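Where Does Wood Get Its Stripes?

Look at a table, a pencil or a door made of wood. You will probably see thin lines running across it. Those lines are called the grain. They were made while the tree was alive.

How a tree grows

A tree gets taller at the tips of its branches. It gets wider just under its bark. A very thin layer there makes new wood every year, all the way around the trunk.

In spring there is usually plenty of water, so the tree grows fast. This wood is often pale. In summer the tree slows down and makes wood that is tighter and darker. One pale band and one dark band together make one growth ring. If a tree has 50 rings, it is usually 50 years old.

In the town of Irgate there is a slice of an old oak on the library wall. Yolanda Cuesta, who looks after the town's trees, counted its rings with a pin and a magnifying glass. She got to 254.

From rings to stripes

Rings are round, so why does a plank have stripes? It depends on how the log is cut.
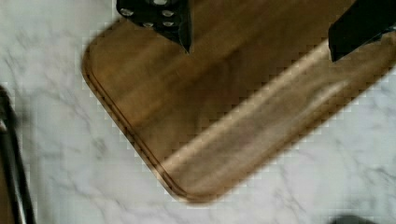
Think of a carrot. Slice it across and you get circles. Slice it from top to bottom and you get long lines. A log works the same way. Most planks are cut along the length of the trunk, so the saw passes through the rings from the side and they show up as stripes.

Sometimes the stripes bend. This can happen near a knot, the place where a branch joined the trunk. The wood had to grow around the branch.

Why grain matters

Wood is made of tiny tubes and fibers that mostly run up and down the trunk. It splits easily along the grain but is much harder to break across it. That is why firewood is stood on its end before it is chopped.

Try it yourself

Put a sheet of paper over a piece of rough, unpainted wood. Rub gently with the side of a crayon. The grain will show up on the paper.

Words to know

Grain: the lines and direction of the fibers in wood
Growth ring: the wood a tree adds in one year
Knot: a mark left where a branch grew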